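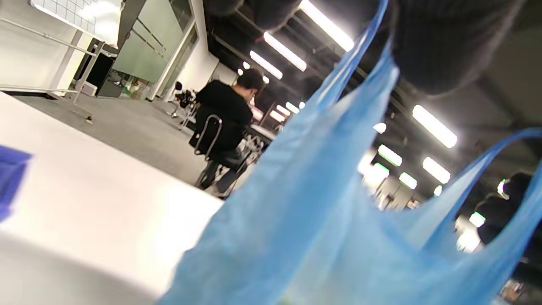 Figure 6. Wrist camera view with a thin, see-through bag close to the lens. Ceiling lights show through the film.

6. Masking see-through and crinkly objects

6.1 Before you start

Zendeck sorts each recorded view into three labels: object, background and unsure. With a mug, this goes smoothly. With a thin plastic bag, the software sees a ceiling light through the film and concludes, with great confidence, that you are handling a ceiling light. This section covers how to talk it out of that.

You need:
- Zendeck with the Zandora mask plug-in enabled (section 2)
- at least one recorded episode, already synced
- 30 minutes, or an afternoon if you skip the notes

6.2 Setting up the mask

1. Open the episode and go to Perception > Masks > New.

2. Set Material to Thin film. Do not choose Glass. Glass expects hard edges and will go looking for them, and in a crumpled bag it will find several hundred.

3. Scrub to a view where a handle is open and you can see the room through the loop. Figure 6 is a good model, with a second handle arcing across the right side.

4. Click once on the film and once inside the loop. The first click marks object, the second marks background. If you get them the wrong way round, press X to swap.

5. Set Highlight rejection to 3. Bright creases in the plastic are now treated as part of the bag. Higher values also reject the bag.

6. Click Spread. The mask is carried forward and backward through the episode, up to 200 views each way. A progress bar appears. It reaches the end well before the job does.

7. Check the result with the Overlay slider. The film should be tinted all over, including where a light glows through it.

Note: Sleeves count as background unless you add a Person layer. A fuzzy sleeve close to the lens, like the dark gray knit at the top right of Figure 6, has no firm outline, so draw the Person layer with the soft brush.

Note: People farther off in the room do not need a layer of their own for masking. They may need one under your site's privacy rules, which this manual has not read.

6.3 Fixing loops that fill in

The most common fault is a handle loop that closes up, so that the planner sees a solid sheet and refuses to put a finger through it.

1. Find the first view where the loop is filled.
2. Click inside the loop while holding Shift. This pins the spot as background.
3. Click Spread again, with Keep pins checked.
4. If the loop still fills, lower Smoothing one step and repeat.

CAUTION: Do not set Smoothing to zero. Every wrinkle becomes its own object, and Zendeck stops responding once it has more than 1,000 of them to keep track of. Save first if you are curious.

6.4 Sending the mask to the planner

1. Go to Export > Planner and choose Hornton format. The older Khasawneh format still works but drops all pins without telling you.
2. Leave Depth source on Estimated. Measured depth often passes straight through thin film and lands on whatever is behind it.
3. Run the plan in simulation and watch it to the end.

CAUTION: A clean mask does not mean a safe path. Keep the arm disabled until the simulated run has been checked by a person who is awake.

Section revised 21/12/2024 by Jagadeesh Menon. The Glass setting is due to be renamed in February – until then, please stop choosing it for bags.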